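Bedroom Tidy Project, Group 9
Nadiia Levchenko and Vasylyna Skoryk
Skoncombe, August

Aim: find out which order of jobs gets a messy bedroom straight fastest. Bed first or clothes first. We did both, one room, two people.

Method. Same stuff each time: gray blanket, pink pillow, the pale pink sheet with the cartoon print, a heap of mixed clothes by the striped mattress. Window side last. Timer on Nadiia's phone, started at the door. No talking about where things go, we agreed that before.

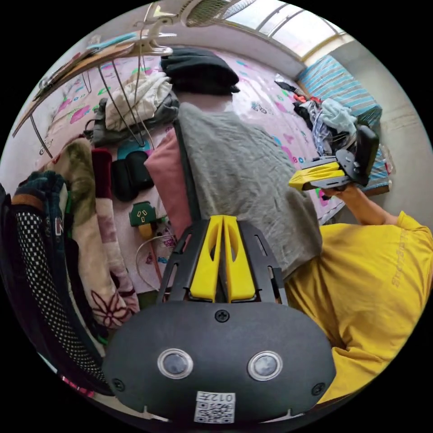 Results. Clothes first took 13 minutes. Bed first took 9, but then we had to put the clothes on the made bed to sort them and it got creased agian, so Vasylyna says it shouldnt count. I think it counts. Folding the blanket was the slow bit both times, needs two people really.

Problems: only two runs, and we were quicker second time just from practice. Hangers tangle. Didn't weigh the clothes, should have.

Next time: swap the order, do it at the Flidham room too, and fold on a table.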